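Windby schools to end use of disposable cups

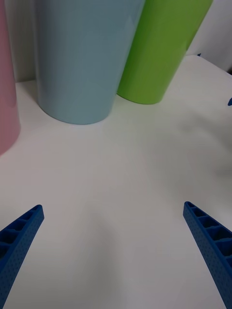 Plastic cups in pink, light blue and green on a white tabletop.

Schools in Windby and Lurnside will stop buying disposable cups from March, following a decision by the Lurnside Education Office.

Under the new arrangement, each of the 29 schools in the area will receive a supply of reusable cups for use at lunch and during breaks. Kitchens that do not have a dishwasher may apply for a grant of up to £399 towards the cost of one. Applications close at 4 pm on the last working day of February.

Riaan Masilela, head of school meals, said the change had been tested at two primary schools last year. "Staff told us that washing up took less time than they had feared," he said. "The main request was for more storage - we have taken that into account."

Paper cups already in stock may be used until they run out. Schools with questions about delivery should contact Pieter Makhubela at the Windby office.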